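Small-Table Setting Trials, Set 3: Fibrous Items and Plates
Cenley Table Study — gallery page
Posted July 22, 2025

Set 3 covers the short meal setting: one bowl, one plate, a tissue box and a small amount of food on a cloth. Sets 1 and 2 dealt with bare tabletops and are listed on the index page. The layout sheet for this set was drawn up by Beathag Gillies, and the notes below follow her numbering where it still applies. Items 4 and 7 were dropped from the sheet in July and the remaining items were not renumbered.

The food items in the sheet are grouped by how they behave when lifted. Group A is rigid and holds its shape (cups, lids, boxes). Group B is light and fibrous and gives under pressure. Group B takes longer to place because the lower edge is uneven and the piece tends to settle on one side after release. The sheet allows 15 seconds for each placement in this group.

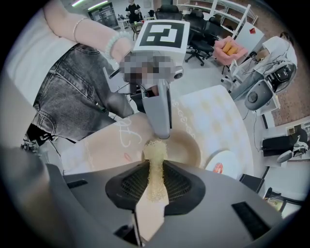

Bowls for Group B should be wide enough that the piece clears the rim on all sides. The Salehi pattern bowl is the default. The Jimska bowl has a higher wall and is kept for liquids and small loose items. Bowls go down first, then plates, then anything that is meant to sit on or in them. If the cloth moves while the bowl is being set, lift the bowl, flatten the cloth by hand and begin again from the bowl.

Cloth is specified by weight and not by pattern. A light cloth creases under a sliding plate, and the crease stays there for the rest of the run. A heavy one lies flat but hides the table edge, so the outer limit of the layout has to be measured from the hem. The hem allowance on the sheet is 100 mm. Printed cloths are acceptable, including checks and large florals, as long as the same cloth is used for a full run. Do not swap cloths between the bowl stage and the plate stage.

The far side of the table is reserved for items that are reached for but not eaten from. The tissue box belongs there. Decorative items may stand to the right if they leave the plate area clear. 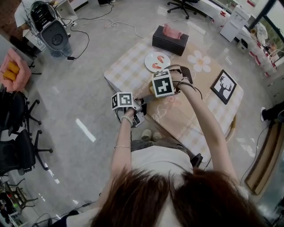

Tissue box at the far edge, plate with two pieces of shrimp to its left, deer picture on the right.

Plates in this set are round and white. Shrimp pieces were chosen for the plate stage for their curve — they are easy to turn and hard to stack, and the sheet asks for both orientations. Each piece is moved on its own. Pieces that touch on the plate are recorded as one group and separated at the next step, working from the outside in.

Order of clearing is the reverse of setting, with one exception. The tissue box stays in place until the cloth itself comes off. Earlier drafts had it cleared first, which left a gap in the reference positions for everything else on that side.

Storage between runs is in Sinik trays, one tray per group. Fibrous items go in upright and are not pressed down. Strands that work free are collected and weighed at the end of the run, and a piece is retired when it falls under the minimum weight on the sheet. Frayed ends alone are not a reason to retire a piece.

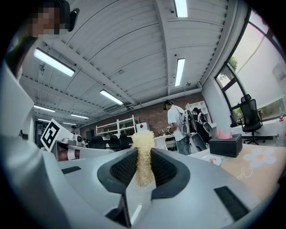

Ruairi Yule: On retiring the Group B pieces, I would go by height before weight. Mine stayed over the minimum for the whole run but had gone soft through the middle and leaned in the bowl every time. Standing them on a flat plate before each run and checking them against a ruler catches it sooner. Also, is the 100 mm measured from the hem stitching or from the edge of the cloth? The sheet can be read both ways.

Measured from the edge of the cloth. The wording will be corrected in the next issue of the sheet, and a height check has been added as an optional line under Group B. Set 4 will cover cups and lids on the same table.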